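We use cookies to remember your language and to count visits. Accept all | Only necessary

Skisgate Walks: README

Skisgate Walks is a small open collection of walking routes for visitors who come to Skisgate by train or by ferry and want to see the town on foot. The routes are given as plain text files, with the stops, the walking times, the places to sit and the places to drink water. We started it because the printed map from the ferry office was old, and many visitors walked to a viewpoint that was closed.

The collection is maintained by Corina Sima and Juraj Kopecký. The harbor routes were written by Malachy Gallagher, who worked for a long time as a guide on the Wondatden ferry and knows which stairs are slippery.

What is inside

routes.csv – one line for each route, with name, start, end, length in meters and grade
stops.csv – one line for each stop, in walking order
notes/ – longer texts about some stops, in English
closed.txt – paths which are closed now, or closed in winter

The file stops.csv has 2300 lines. Many stops belong to more than one route, so the same bench or church can be found several times. Please do not remove the repeated lines, the order of the walk depends on them.

Columns in stops.csv

route_id: the short code of the route, for example HAR for the harbor
order: the position of the stop in the route
name: the name in English, or the local name when no English name is in use
minutes: walking time from the stop before
surface: paved, gravel, grass, stairs or mixed
water: yes, no or unknown
seat: yes, no or unknown
note: free text, can be empty

When we do not know something we write "unknown". An empty field in the water column is a mistake and we would be glad to hear of it.

How the times were measured

Every route was walked by two people, in dry weather, at a quiet speed and with a short stop for photographs. We wrote the time at each stop with a normal watch. The uphill parts were walked once more from the other side, and there the file has a separate route with the letter R at the end of the code.
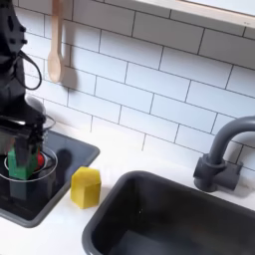 Are the times good for a family with small children?

Families should double the minutes on every part where the surface is "stairs" or "grass", and add a rest at each stop where the seat column says yes. On paved parts the times are usually fine as they are, if the child can sit in a stroller.

Grades

The grades go from 1 to 3. Grade 1 is flat and can be done in ordinary shoes. Grade 2 has some hills or a few stairs. Grade 3 has long stairs or a path near the edge of the cliff, and we do not recommend it after rain or in the dark. The grade is always for the hardest part of the walk, so a long and easy route can have grade 3 only for one staircase near the lighthouse.

The most popular route is the old town circle, OLD. It begins at the station, goes through the fish market and comes back over the Stanciu bridge. If you have time for only one walk, we suggest this one, early in the morning when the market is opening. The smell is strong but the people are friendly, and the small bakery on the corner sells a warm bread with onion which is very good to eat on the bridge.

The longest is the Wondatden coast route, WON. It can take up to seven hours with a lunch break. There is no shop after the chapel, so it is necessary to carry food.
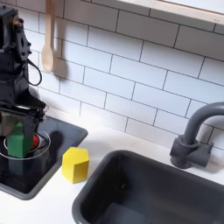 Green block held upright in the gripper, with its lower half inside the clear pot.

What is missing

Opening hours are not in the files. They change too often and we had more wrong hours than right ones, so we took them out. Ferry times are also not included, please look at the board at the pier.

The west side of the river is only partly covered. Rafia Sial has walked the first part as far as the rope factory and her stops are in the file with the code WST. The remaining part up to the vineyards is planned, but the footbridge is under repair and we wait for it.

Accessibility is described only by the surface and the grade. We did not measure the width of the paths or the height of the curbs. A visitor with a wheelchair should not trust our files alone.

Seasonal changes

The cliff path closes in November and it opens again when the town has checked the handrails. On Sunday the fish market is closed and the gate beside it too, so the OLD route must go around by Naranix Street. This small change is written in the note column.

Using and changing the files

You may print the routes, translate them and give them to guests of your hotel or hostel. Please write where they come from and keep the closed.txt together with the rest. If you find a mistake, send the route code, the stop name and what you saw there. A short message is enough.

Comments

Wálter Huaranga
We did HAR with my parents and the minutes were correct almost everywhere. The water tap behind the customs house gives no water now, please change it to no.

Juraj Kopecký
Thank you Wálter, I changed it. Was the tap next to the playground working?

Wálter Huaranga
Yes, that one was fine.

Hostel guest
Is there any version for the phone? The csv is hard to read when walking in the wind.

Corina Sima
Not yet. I print the route on one page and fold it in my pocket – it is old style, but it works without battery.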